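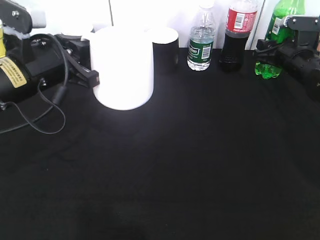
About us

Hi, and welcome to the Kara Robotics Club page! I'm Fiona Cairns, I teach Year 9 science and I've been running the club after school for longer than I meant to. If your kid came home talking about grippers and you're wondering what on earth they've signed up for, this should help.

We're a school club for Years 8 to 12. We meet twice a week in the old textiles room (yes, the one with the good power points) from 3:30 until 5, and later than that in October, when the competition gets close and everyone suddenly remembers they haven't finished their code. There are 18 of us this year, which is as many as the room will hold.

What do we do? Mostly we teach robot arms to handle ordinary stuff. Bottles, tubs, cylinders, whatever turns up in the recycling or the staff fridge. The arms work as a pair, one on each side of a table with a black cloth on it, and the students write the code that tells them where to reach, when to close and how hard to squeeze. A big smooth white cylinder is a very different problem from a soft drink bottle with ridges down its sides, and a bottle full of water is different again from a clear one that's empty. The kids love arguing about which is worst. I say clear plastic, every time.

Harish Sundaram looks after the programming side. He came through the club himself and now studies mechatronics, and he's far more patient than I am with a missing bracket. Vimala Raju from the maths department helps with the geometry — she'd like it known that trigonometry is useful and she told you so.

Our big event is the Narniso Challenge, a regional comp where each team gets 8 minutes to sort a table of objects they haven't seen before. Last year our senior team, Nambiar, finished with 276 points and came home very loud on the bus. The juniors are called Rimeck. I've asked where the name came from and got four different answers, so I've stopped asking.

You don't need any experience to join. Savvas in Year 10 had never written a line of code when he started, and he now runs our testing table and keeps the logbook, where every grab gets written down, including the bad ones. Some kids never touch the code at all and do wiring, design or the team poster instead, and we need them just as much.

It costs $200 for the year, which covers parts and competition entry. If that's tricky, have a quiet word with me and we'll sort it out. Closed shoes, please, and hair tied back near the arms.

Come and have a look any afternoon we're on. Bring a snack!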